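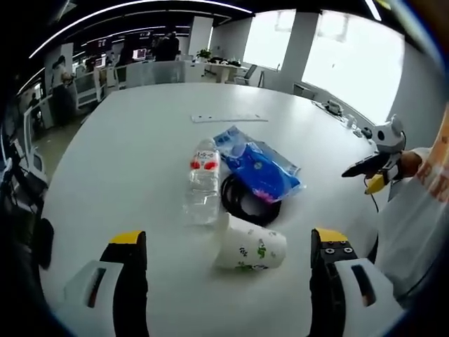 Tri d'une table après réunion : gobelet, bouteille, emballage

Hiwot Lemma
2021-12-07
Je débarrasse une grande table blanche où restent un gobelet en papier à motif de feuilles, une bouteille en plastique transparent, un paquet sous film brillant et un câble noir enroulé. Le gobelet va-t-il avec les papiers ? Et faut-il écraser la bouteille ?

Tekle Gebreyes
Le gobelet en papier est le plus souvent doublé d'un film plastique — à vérifier avec les consignes de la commune. Chez nous, il part avec les emballages, vidé et non emboîté. Bouteille : vider, aplatir dans la longueur, reboucher. Le câble, s'il est hors d'usage, relève des déchets électriques. Sinon, le garder en boucles lâches, attache tous les 30 cm.

Gemechu Mersha
Tout dans le même bac, on fait comme ça au bureau.

Zinash Tefera
Pas le câble. Il s'enroule autour des axes en centre de tri et bloque la ligne. Pour le paquet, séparer le film du contenu avant de jeter.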